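Search this repository

Search

# Hutell Recipe Text Set

Hutell is a set of home recipes in plain text, cleaned and tagged so that ingredient swaps can be compared across versions of the same dish. Most entries are casseroles, bakes, soups and side dishes. The main use so far has been checking whether a substitution table gives sensible amounts when a dish is scaled up or down.

Last updated: Tuesday, August 22, 2023

## Contents

- `recipes/` - one file per recipe, UTF-8, Unix line endings
- `swaps.csv` - ingredient swaps, one per row
- `units.csv` - unit names, short forms and conversions
- `pairs.csv` - links between a base recipe and its variants
- `notes/` - short pages on single topics, such as pan sizes and salt
- `tools/` - the check and export scripts

There are 300 base recipes. Each has up to four variants. A variant keeps the title of its base and adds a suffix, for example `corn-chowder_v2.txt`. Variants without a base are not accepted.

## Where the recipes come from

Recipes were typed from handwritten cards and from printed sheets kept by two community kitchens, Tretirlow and Trevivcombe. The Tretirlow cards are mostly baking. The Trevivcombe sheets are mostly one-pot meals written for large groups, and these were scaled to household size before tagging. The original yield is kept in the `yield_source` field, so the scaling can be undone.

Names, addresses and family remarks were removed. Remarks about the food were kept if they change how the dish is made ("needs longer in a glass dish") and dropped if they do not ("a favorite at our house").

## File format

Each recipe file has a header block, a blank line, an ingredient block, a blank line and the steps.

 title: Baked Rice with Leeks
 source: trevivcombe
 yield: 6 servings
 yield_source: 48 servings
 oven_f: 400
 pan: 9x13

 2 cup | rice, long grain | rinsed
 3 each | leek | sliced, white part only
 4 cup | stock, vegetable |
 1 tsp | salt, table |

 Heat the oven. Spread the rice in the pan.
 ...

Ingredient lines have three parts separated by a pipe: amount with unit, name, and preparation. The third part may be empty but the pipe must be there. Fractions are written as decimals to two places, so a third of a cup is `0.33 cup`. The loader treats 0.33 and 0.67 as true thirds when scaling.

Oven temperatures are in Fahrenheit. If a card says "hot oven" and gives no number, the field is left blank and `oven_text` is used to hold the wording.

## Swaps

`swaps.csv` has these columns:

- `from` - ingredient being replaced
- `to` - replacement
- `ratio` - amount of `to` for one unit of `from`, by volume
- `context` - bake, sauce, soup, salad or any
- `effect` - free text, one sentence

The `context` column matters more than it looks. Plain yogurt for sour cream is one to one in a salad and one to one in most bakes, but in a hot sauce the yogurt can split, and that row is listed on its own with a warning in `effect`. Evaporated milk for cream has a similar split between soup and bake. Do not merge rows just because the ratios match.

Swaps that change two ingredients at once (less butter plus more stock, for example) are stored as two rows with the same `group` value. Export scripts older than Radu ignore this column and will apply only the first row.

## Releases

Releases are named, not numbered. Radu is the current one. Changes in Radu:

- added the `group` column to `swaps.csv`
- split `cheese, cheddar` into mild and sharp
- corrected the pan field in 16 recipes where a round dish had been entered as square
- removed `notes/microwave.md`, which repeated the package directions of products no longer sold

The next release is planned for October. It will add a resting time field and should fix the mixed use of "scallion" and "green onion".

## Checking and export

 python tools/check.py recipes/
 python tools/export.py --format json --out build/

The check script reports missing pipes, unknown units, variants that point to a missing base, and oven values outside the allowed range. It does not read the steps. A recipe that lists an egg and never uses it will pass.

Export takes around a minute on an ordinary laptop. JSON keeps the decimals as strings - converting them to floats caused rounding errors in the scaled amounts.
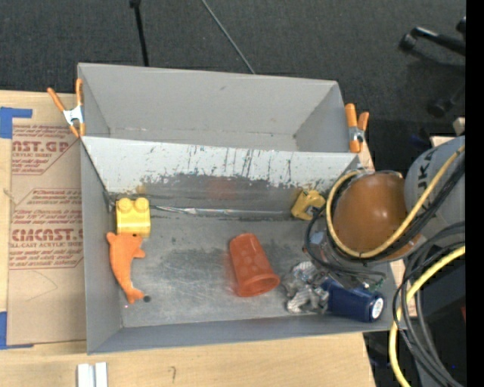
*Gray metal bins on a light wooden tabletop.*

## Known limits

- Volume measures are used throughout. Weights are given only when the card had them, so flour amounts vary by how the cup was filled.
- Salt is tagged as table or kosher where the source says so. All other salt is tagged `salt, unspecified` and should not be converted.
- Cooking times were copied, not tested. Times for scaled Trevivcombe recipes are the least reliable, as a deep pan and a shallow pan of the same dish do not cook alike.
- No nutrition values are included. Several variants are described as lighter in their titles. The claim is the card writer's and has not been worked out.
- Allergen tags are missing. Do not use the set to plan meals for people with allergies.
- Bacon is measured in slices, and slice thickness is not recorded.

## Adding a recipe

Copy `recipes/_blank.txt`, fill in the header and run the check script before sending the file. Use the ingredient names already in `units.csv` and `swaps.csv` where one fits. New names go in lower case, general word first: `potato, red`, not `Red Potato`. Keep steps short, one action per line if possible.

If a new recipe is close to an existing one, enter it as a variant and fill in `pairs.csv`. Close means the same main ingredient and the same cooking method. A mashed potato bake and a sliced potato bake are separate bases.

## License

Text and tables may be reused with credit to the Hutell set. The scripts in `tools/` are under the terms in `tools/LICENSE`.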